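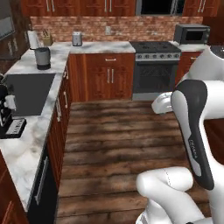

Can a robot learn kitchen work without ever setting foot in a kitchen?

Most of the way, according to the group at Drurkstead, where a project called Flimulel trains robot arms almost entirely inside computer-made rooms and then tries the same software on a real arm with real cabinets.

The idea of practicing in simulation is old. What makes Flimulel such fun to follow is how picky it is about its own practice. The team started with 12 hand-built kitchens and let software rearrange them: new wood tones, new counters, the toaster moved over by the kettle, the stove swapped for another style. That gave them 897 rooms, and an arm that has opened cabinets in all of them has a hard time memorizing any one.

"We used to train on everything equally," says Catherine MacKinnon, who runs the project. "It was like making a kid redo the addition page every night. Now the system looks for the rooms where the arm does badly and sends it back there on purpose."

That search is the heart of the method. A second program, Warraich, watches each practice run and guesses which small change would trip the arm up next. Maybe the handle gets thinner, or the door opens the other way. If the arm fails, the change stays in the mix. If it sails through, Warraich gets a little meaner.

Slim vertical handles were the great villain of the spring. Shahzad Ghumman, who wrote most of Warraich, kept finding that the gripper would come in at a lovely angle and then close on air, a finger's width to the left. The fix came in May, when he let the arm practice with its camera view slightly shifted, so it learned to check again just before closing. I watched him replay the before and after side by side, and the difference is a joy: a tiny pause, a small correction, a clean pull.

The real-world test used a plain set of cabinets in the lab and 9 tasks, from opening a drawer to setting a cup on a tray. The older training recipe managed 2 of them reliably. The new one managed almost all, with no practice on the real cabinets at all.

The misses are interesting too. Both versions still struggle with soft things like dish towels, which the simulator, Brerkier, handles poorly. Cloth in Brerkier moves a bit like wet cardboard, and an arm that trains on wet cardboard folds accordingly. Ghumman is rewriting that part now. MacKinnon, meanwhile, wants to try drawers that stick.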